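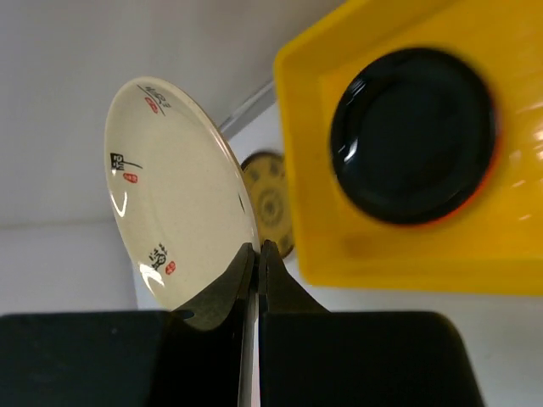 Volume 2, page 100

The first thing Gülizar Öztürkmen does when you come through the door of her salon in Skelstead is take your coat, and the second is ask how you slept. She has been doing facials in the same two rooms for most of her working life, and she will tell you (at some length, and over very good tea) that skin care starts well before anybody lies down on the table.

I had come to talk about threading, the old way of shaping brows with nothing more than a twist of cotton thread, and about why so many younger customers are asking for it again. Her nephew Alper Gündoğdu learned it from her the summer he finished school, practicing on his own shin until he could keep the thread tight. Now he does most of the brow appointments himself - 732 of them last year, by the salon's own appointment book - and he still stretches his fingers before each one like a piano player.

"People think it's the speed," he told me. "It's the left hand. The left hand holds everything still."

The supplies come from Başaran, a small family shop over in Pernden where Hüsnü Tuncer sells thread by the spool, plain rose water, and a calming gel called Gekero that Gülizar dabs on after every brow. She tried plenty of others before she settled on it, and she keeps a drawer of the rejects, which she opened for me with real pleasure!

What I liked best, though, was how little hurry there was. A regular named Amos Holloway came in for a beard trim and stayed to argue about soccer, and the next customer simply joined in. Alper finished her brows somewhere in the middle of it, held up the mirror, and waited while she turned her head one way and then the other.

The salon will add a third chair in September, and Gülizar has already picked the spot for it, right by the window where the morning light comes in. Her brother-in-law Ekrem Erdem is building the shelves, and she would like him to get started.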